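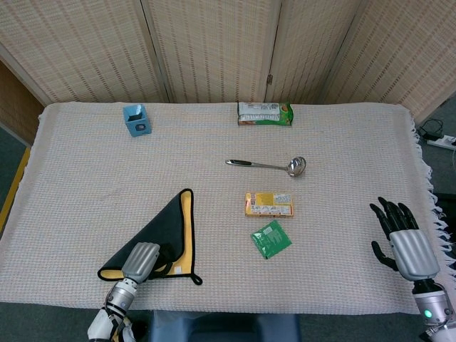
Martinelli is a small family company that sells table linen and home fabrics from our shop in Brerkton. We started with one room and 25 kinds of cloth, and today we keep over 3000 pieces in stock. Our customers often ask first for a cloth like the white and beige one with the fringe of tassels on the side, and we are glad to show how such a weave feels in the hand. We also make covers to your own size, also for round and oval tables.

Most of our cotton comes from the Cultis mill, with which we work already 7 years. The linen we buy in Clernico, and every June we travel there to choose the colors for the next season. We cut and sew everything in the workroom behind the shop.

If you are not sure about the size, please measure your table and bring us the numbers. We answer also by telephone, but in the morning it is easier to reach us.

Home fabrics > Our company > About us

Related pages
How to wash linen
Table sizes and cloth sizes
Repair of hems and fringes
Visit the Brerkton shop

Martinelli, 2531 Mill Road, Brerkton | Contact | Back to top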